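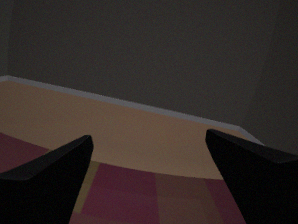

Torbjørn Hellström had coached the Pliltgate Colts for so long that the boys on his current list had fathers who still flinched when he cleared his throat. He was a big slow man with a bad hip and a good memory, and on the Monday before the preliminary final he sat in his ute outside the ground with the heater going and tried to work out what on earth he was going to say to Welington Fontes.

The trouble was the full-forward spot. Welington had kicked 60 goals for the season, which was more than any Colt had managed since the old grandstand came down, and he'd done it in that easy way of his, strolling out of the square with his socks around his ankles as if he'd left something on the boundary and was going back to get it. But he had missed three trainings in August, and the rule was the rule. Miss three and you start on the bench. Torbjørn had written it himself, in biro, on the inside of the changeroom door, back when his handwriting was better.

There was a knock on the window and it was Shaimaa Tawfik, the trainer, with a roll of tape around her wrist like a bangle.

"You'll run the battery flat," she said.

"I'm thinking."

"You can think inside. I've got soup on."

He followed her in, because it was very hard not to follow Shaimaa when there was soup, and they sat on the rubdown table with a mug each while the rain came across the oval in sheets and the magpies stood about under the goalposts looking put upon. She didn't ask him anything for a good long while. She had raised four kids and strapped a great many ankles and had found, in both lines of work, that people got to it in their own time.

"Where was he, do you reckon?" said Torbjørn at last. "Those three nights."

"Did you ask him?"

"I asked. He said he was busy."

"Then he was busy."

"Erraji scouts are coming Saturday," he said. "Two of them. They're not driving all that way to watch a kid hold a water bottle."

Shaimaa blew on her soup. Erraji was the big league club up the highway, with a proper gym and a physio who wore a lanyard, and they had taken exactly one Pliltgate player in all the years anyone could remember. That was Hnat Prokopenko, who had done his knee in his fourth game and come home again, and who now drove the delivery truck for Bullutis, the bakery, and was up at three every morning and didn't come to the football much.

"Go and see Hnat," she said.

"What's Hnat got to do with it?"

"Finish your soup and go and see Hnat."

So he did, though it took him until the next afternoon to get around to it, what with the hip and the rain and having to pick up a parcel for his sister. He found Hnat hosing out the truck behind the bakery, thicker in the middle than he used to be, but with the same enormous hands. They talked about the weather and the price of diesel, and about old Nouhaila Morsy, who had run the canteen for years and was finally having her other eye done.

"I've come about Welington," Torbjørn said, when there was nothing else left.

Hnat turned the hose off.

"He said he wouldn't tell you," he said. "I told him he should. It was my fault, if you want to be cross with somebody. My offsider broke his wrist and I had nobody for the Zundia run, and that's 205 kilometres there and back with every tray to carry in by hand. I can't do it all on this knee. I asked the kid for a hand one week and he did three. Wouldn't take any money until I shouted at him."

"Why wouldn't he tell me that?"

"He thought you'd think I couldn't manage." Hnat wound the hose up, taking his time about it. "And I suppose I asked him not to say, the first night. I was a bit low, Tor."

Torbjørn looked at those big hands going round and round with the hose. He had driven this man to Erraji himself, nineteen years old with his boots in a shopping bag, and he had driven up again to fetch him after the operation, and somewhere since then he had let the visits drop off, the way you do, meaning every week to fix it.

"Come Saturday," he said. "I need someone to run messages. Well, walk them."

"I'll be asleep on my feet."

"You'll fit in with the backline, then."

On Saturday there were 1003 through the gate, and Nouhaila, with a patch over her eye, ran out of pies before half-time. Welington Fontes started on the bench, because the rule was the rule. He sat next to Hnat Prokopenko with a blanket over both their knees, and four minutes into the first quarter Torbjørn cleared his throat and sent him on.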